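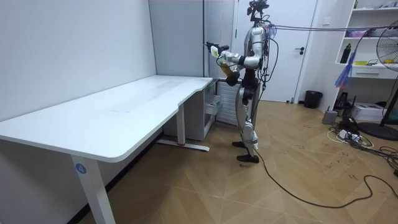 Long white desk, first-floor room; bottle and small white container held near it.

Veten House, shared kitchen and tea room
Year-end safety check with comments
Date: 2025-12-31
Checked by: Tyyne Lindqvist
Also present: Jianguo Tan (first aid)

Marks used: OK, ACTION, N/A. Items marked ACTION stay on the list until signed off by Gizella Bodnár.

1. Fire and exits

1.1 Exit route clear to the back stairs. OK
1.2 Fire door closes fully by itself. ACTION. Sticks on the last few centimetres. Same comment in September. Joltley have been rung twice.
1.3 Extinguisher in date, pin and seal in place. OK
1.4 Fire blanket on hook by the cooker. OK. Hook is loose, tightened during the check.
1.5 Heat alarm tested. OK. Heard on both floors.

2. Electrical

2.1 Kettle, toaster and microwave have current test stickers. ACTION. Toaster sticker has worn off. Not to be used until retested.
2.2 No extension leads plugged into one another. OK
2.3 Sockets and switches free of cracks. OK. The double socket by the window dates from the 1995 refit and is due for replacement with the rest of that wall.
2.4 Immersion heater switch labelled. OK

3. Fridge and food storage

3.1 Fridge temperature at 5 degrees or below. ACTION. Read 7 at the first check and the same an hour later. Dial turned down one step. Ottó Hegyi to read it again tomorrow morning and write it in the book.
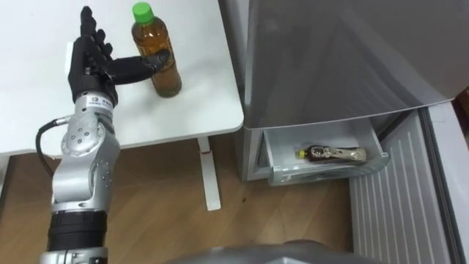 If it is still high, the Palura engineer should be called out, and milk goes in the downstairs fridge until then.
3.2 Door seals clean and not split. OK
3.3 Food labelled with name and date. ACTION. Several tubs with neither. Notice put up, unlabelled tubs go on the last day of each month.
3.4 Raw meat on the lowest shelf. N/A, none kept.

4. Floors and furniture

4.1 Floor free of trip hazards and spills. OK

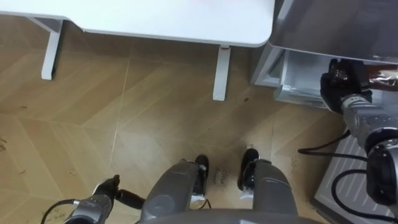

Item 4.1: floor and table legs.

4.2 Tables steady, no sharp edges. OK
4.3 Chairs sound. ACTION. One wobbles, put in the store with a tag on it. Hajnalka Kozma has the glue.
4.4 Wet floor sign available. OK. Behind the door.

5. Hot water and cleaning

5.1 Tap water hot enough after one minute. OK
5.2 Cleaning products kept away from food. OK. The Vörös descaler has been moved to the cupboard under the sink.
5.3 Bin lids fit. OK
5.4 Worktops wiped down and clear of food waste. OK
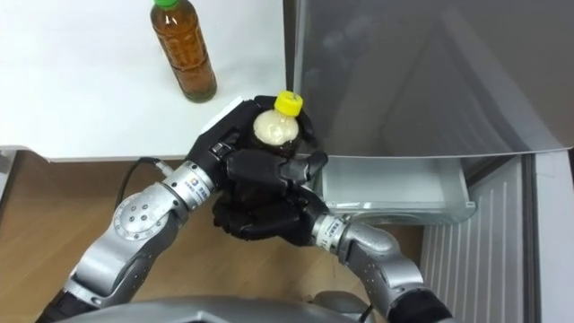
Section 3: fridge open, drinks bottle on the white top.

6. First aid

6.1 Box complete. ACTION. Short of burn dressings and blue plasters. Job number 1115 raised.
6.2 Accident book up to date. OK. No entries after September.

Signed: T. Lindqvist
Copy to G. Bodnár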